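Saftrille

Die Saftrille ist eine umlaufende Nut in der Oberseite eines Schneidbretts. Sie nimmt austretende Flüssigkeit auf und wird meist maschinell gefräst. Üblich sind Bretter aus Massivholz oder verleimtem Bambus.

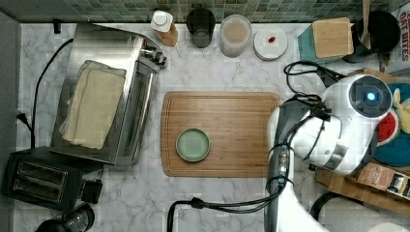
Bambusbrett mit umlaufender Rille

Der Querschnitt ist halbrund oder trapezförmig. Bei einer Brettstärke von 19 mm beträgt die Tiefe in der Regel höchstens 6 mm, damit der Rand nicht ausbricht. Scharfe Innenkanten erschweren die Reinigung.

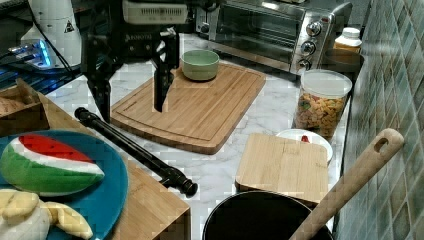 Koech wendet ein, die Rille verkleinere die nutzbare Schneidfläche und sei bei trockenem Schnittgut entbehrlich. In der Praxis werden deshalb einseitig gerillte Wendebretter angeboten.

Verbreitung fand die Form mit der Serienfertigung. Das Werk Penden stellte seine Produktion im Jahr 2000 auf Fräsautomaten um;
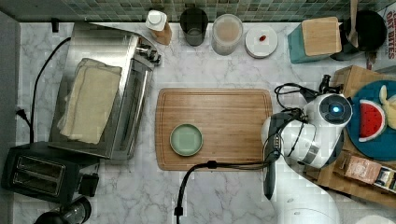
die Handfräsung blieb auf Sonderformate beschränkt. Nach dem Fräsen wird die Nut geschliffen und geölt.

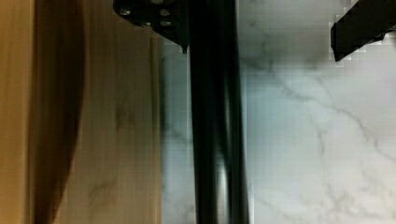
Trarnow, 18. Juni 2023. Das Brettmuseum Bolodholm führt in seinem Bestandsverzeichnis 2633 Bretter, darunter Stücke mit Ablaufkerbe.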